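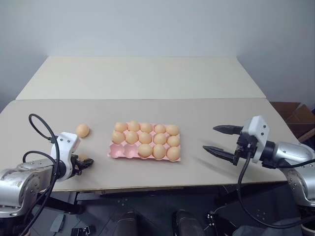
Egg tray practice on the two-arm station, with two cells left to fill.

About the Rikau Robotics Club

Rikau is the after-school robotics club at Kalton High School. We meet in the Magaña Annex, down the hall from the wood shop, and on Saturday mornings during competition season. The club has 22 members this year from all four grades. No experience is needed to join.

What we work on

Most of our time goes to handling tasks: picking things up, moving them and setting them down where they belong. The main station has two arms, one on each side of the work table, and students learn to run them one at a time before they run both together. New members start with foam blocks. After that come plastic cups, then eggs.

The egg task has been part of the club since our second year. Eggs have to end up in the cells of a tray, and a team loses points for any egg that is dropped or left on the table. A full run is 300 seconds. Students drive the arms by hand at first and record what they do, then use those recordings to train a program that tries the same task without a driver. Teams keep a log of every run, good or bad. Last year's logbook ended at run 681.

The Grorkard Challenge

Each spring we enter the Grorkard Challenge, a regional contest for high school teams. There are three events — sorting, packing and an open task that is announced on the day. Kalton has sent a team every year since the club began. We have placed in packing twice. Sorting is still our weak spot, and we are spending more of the fall on it this year.

How the club runs

Members work in groups of three or four. Each group picks a driver, a programmer and someone to keep the log, and the jobs rotate every two weeks. A teacher is in the room whenever the arms are powered. Everyone passes a short safety check before using the station, and hair and sleeves are tied back.

Dues are $10 a semester and go toward eggs, trays and spare gripper fingers. If dues are a problem, talk to the club advisor and they will be waived.

Joining

Sign up at the activities fair or come to any meeting before the end of October. We also take new members in January — the second-semester group starts from the beginning with blocks, so you will not be behind. Parents are welcome at the open house in December, when each group shows its current task.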